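August 2021

I'm writing this at the kitchen table with my feet in a washing-up bowl of cold water, so if there are splashes on the page, that's why. Eleven days of walking the Clerberg path and my heels look like something off a market stall. I have 100 miles behind me now, and I'm so pleased with that number that I've said it out loud to the kettle twice.

I should go back a bit, as I've not written anything since Pladton. Pladton was lovely and then it was horrible. Lovely in the evening, with the harbour all pink and chips eaten on the wall, and horrible in the morning when the rain came in sideways and I found I'd left my waterproof trousers on the back of the door at the last place. I bought another pair in the shop by the bus stop (too big, bright orange, no refunds) and I have been visible for miles ever since.
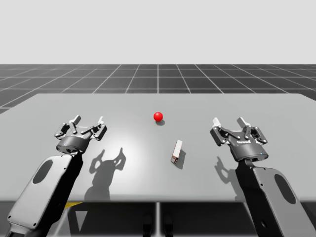 From there it was up the long drag to the ridge, which the guidebook calls 'a steady pull' and which I would call something else. The height is given as 649 metres on the map and 772 on the board at the car park, and I can tell you my knees voted for the board. I stopped at every gate and pretended to look at the view. Then there really was a view! The cloud lifted off the far side and I could see right down to the reservoir and the little white chapel. I sat on my rucksack and ate a whole malt loaf without slicing it.

I'd been worried about being lonely and I haven't been, much. A couple with a very old spaniel kept overtaking me and then being overtaken — the dog set the pace — and by the third day we were swapping plasters and boiled sweets like old friends. They turned off at the ford to get their train. I missed the spaniel all afternoon.

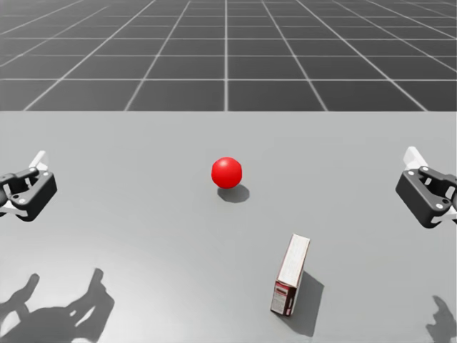 The night after that was the Bastos, which sounds Portuguese and is a pub with four rooms above it and a shower that you work with a bit of string. Best sleep of the trip. They did me a packed lunch with an egg sandwich, a pickled onion in foil and a slab of fruit cake so heavy I moved it to the bottom of the bag to stop myself tipping backwards. I'd go again just for the cake. I must write and ask whether they put tea in it.

Things I packed and haven't touched: the travel iron (what was I thinking), the second jumper, the Russian novel. Things I'd have paid good money for: a proper hat, more socks, a peg.

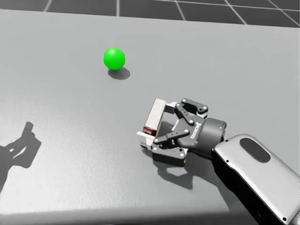

Vol. 4, p. 11

New page, fresh water in the bowl. I've rented this place for two nights so I can wash everything and let my feet go down. The cottage is called Zullutach and I've yet to hear two people in the village say it the same way. The woman in the post office gave it a sort of cough in the middle. It has a stove, a bath, and a shelf of jigsaws that I've promised myself I won't start.

I did start one. It's a canal.

When I booked all this in February, with sleet on the window and not having been further than the big supermarket for months, I thought I'd give up by the second day and get a taxi home. I even put the taxi money in a separate envelope. It's still there, and I think I'll spend it on boots, as the left one has begun to let in water at the toe and makes a noise like a duck on the downhill bits.

Tomorrow is for washing and letters. The day after, it's the coast stretch, flat for once, with a café marked on the map halfway. I've rinsed out the orange trousers and hung them over the bath, and they are dripping on the mat as I write.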